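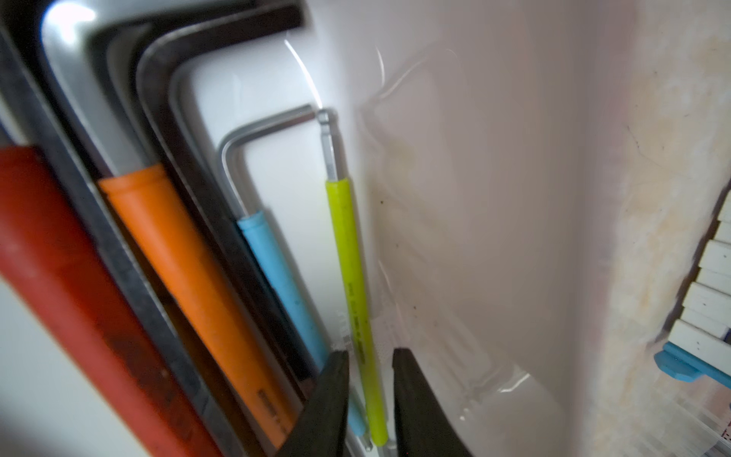
Tool loan shelf: hex keys and small furniture jobs

The hex keys are back on the loan shelf at the Trudcombe hall. They go from the smallest size up, and most of the long arms have a coloured sleeve, so once you know your job takes the lime green or the orange you can go straight to it. Please put them back in order of size. It takes a moment and saves the next person tipping the lot out on the floor.

You can borrow a set for up to 20 days. Write your name in the book by the door and cross it out when you bring them back.

A few notes for anyone using them at home. Push the key all the way in before you turn it. If it feels loose, try the next size up before you put any weight on it, as a rounded bolt is a nuisance to get out. The short arm in the bolt gives you more reach, and the long arm is quicker for spinning a bolt down once it has started. Ball ends are handy at an angle but should not be used for the last tightening.

Small pet furniture is worth a check too.
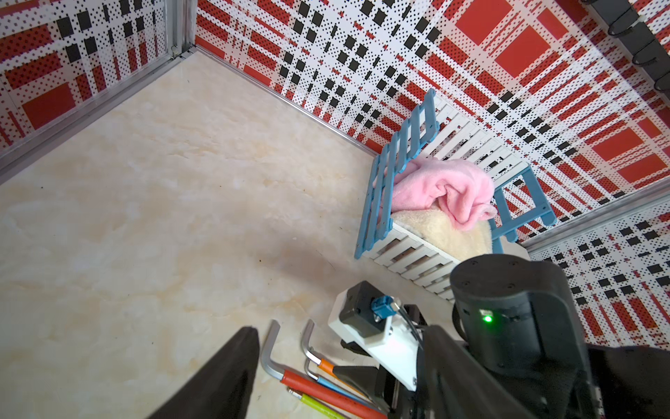
Slatted racks and benches take a lot of jumping on and off, and the legs can work loose over a few months. Take the cushion and any blankets off first, turn the thing over and go round each fixing. Plastic slats only need to be snug - too tight and they can crack. Wash the fleece while you have it off.

The next repair session at the hall is in May, from 2 until 3 in the afternoon. Bring your own screws if you can.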